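Course: Writing Instruction in the Elementary Classroom
Handout for Unit 3: Giving Feedback on Student Drafts
Clurkavside Teacher Evening Program

Please read this handout before the Sunday session. Bring one student draft with the name removed. It can be from any grade between two and six.

1. What we mean by feedback

In this unit, feedback means any information that a student can use to change a text. A grade is information also, but the student can't do much with it. A comment such as "Good job" is pleasant to receive, and I don't ask you to stop writing it, but it does not tell the child which part was good. Compare it with this one: "Your second sentence made me want to know what happened to the dog." Now the student knows that a reader reacted, and where.

In the old Ciobanu workbook, which many of you still have in your schools, correcting and feedback are treated as the same activity. In this course we separate them. Correcting is when the teacher changes the text. Feedback is when the teacher says something and the student changes the text.

2. How much to mark

A common question from new teachers is how many errors they should mark on one page. My own answer has changed during the years. When I began, I marked everything, and the paper came back to the child full of red ink. Most children looked at it for a moment and put it in the bag.

Now I suggest to choose one point about content and one point about language for each draft. If the class has just studied how to start a paragraph, the language point can wait and both comments can be about paragraphs. 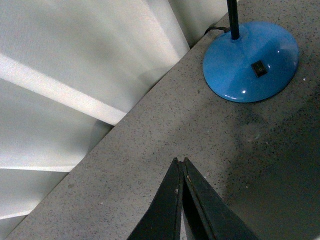
The comment about content should come first, and it should be connected to one exact place in the draft. General words like "add more details" are difficult for a child of eight years, who often answers by adding the word "very" in front of every adjective. It is better to ask for one detail and to say what kind. For color words I keep a small exercise: the student writes "gray table" and I ask what sort of gray. Is it one flat gray, or is it speckled, like many stone surfaces? "Speckled gray" is only one word longer, and the reader already sees a different table. After two or three exercises of this kind, students begin to ask each other the same question, and the teacher can step back.

The comment about language should name the rule in words the child has already met in class. If you have not taught the apostrophe yet, do not mark it. Write it on your own list for a future lesson.

3. Reading the draft two times

The first reading is without a pen. I know that this sounds like a waste of time when you have a full class set on your table, but a pen in the hand makes the eye look for spelling. Read to the end, and then write down in your own notebook what the text says, in one sentence. If you can't do this, you have found your content comment.

The second reading is with the pen. Put a small line under the place where your comment belongs. Write the comment at the bottom of the page, where there is more space, and not between the lines.

4. Typed drafts

From grade four, many schools allow students to type their final version. Some teachers use the Noltik comment tool for this, and others print the pages and write on paper. Both are acceptable in this course. What matters for us is that the student can see the old version and the new version together. 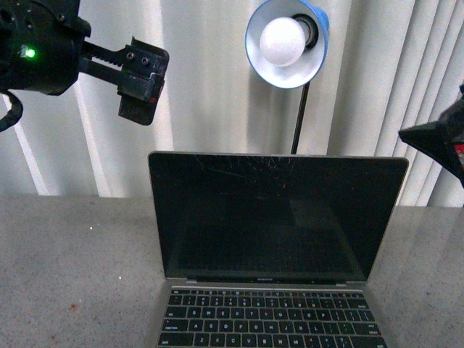

Open laptop, screen switched off.

With typed drafts please pay attention to three things. First, the spelling checker hides some errors and leaves others. It will accept "form" in place of "from," and the child believes that the text is correct. Second, typed texts look finished. Students are less willing to change a page that looks like a book, so I ask them to keep double spacing until the last version. Third, comments typed by the teacher become longer than comments written by hand. Try to keep to two sentences.

If your students share computers, give the feedback on paper first and let them plan the changes with a pencil. Then the time with the keyboard is used for typing and not for thinking what to do.

5. Sample drafts

In February we collected drafts for the Dedau reading folder, and you will work with some of them during the session. They are numbered and not named. Please look at these before you come:

Draft 298, grade three, "My grandmother's soup." The order of events is clear, but the ending arrives very suddenly. There are many missing capital letters. Think about which of these problems you would leave for later.

Draft 619, grade five, opinion text about a longer recess. The student gives two reasons, and the second one repeats the first in other words.

Draft 653, grade four, description of a bus ride. Almost no errors in spelling, but it is difficult to say what the text is about.

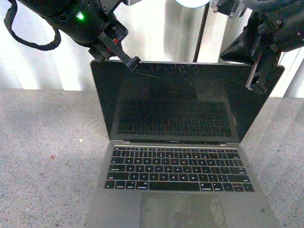
For each draft, write one content comment and one language comment, following the advice in part 2. Then read your comments aloud. If a comment sounds like something you would not say to a child who is standing next to you, write it again in simpler words.

6. Peer feedback

Students can give feedback to each other from grade two, if the task is small enough. In the younger grades I use only one sentence starter: "I want to know more about..." In grades four to six we add a second: "I was confused when..."

Do not ask students to correct the spelling of a partner. They will often change correct words into wrong ones, and the partner will be upset. Also, let the writer decide which comments to use. A writer who refuses a comment should be able to explain why, in one spoken sentence.

7. Homework after the session

Return the draft you brought to its writer, with your two comments. Wait for the new version. Attach both versions to a half page of your own notes, where you answer the following:

Which of your comments did the student use?
Was there a change you did not ask for?
What would you write differently on the next draft?

Handwritten notes are fine. Please put the grade level of the student on top of the first page.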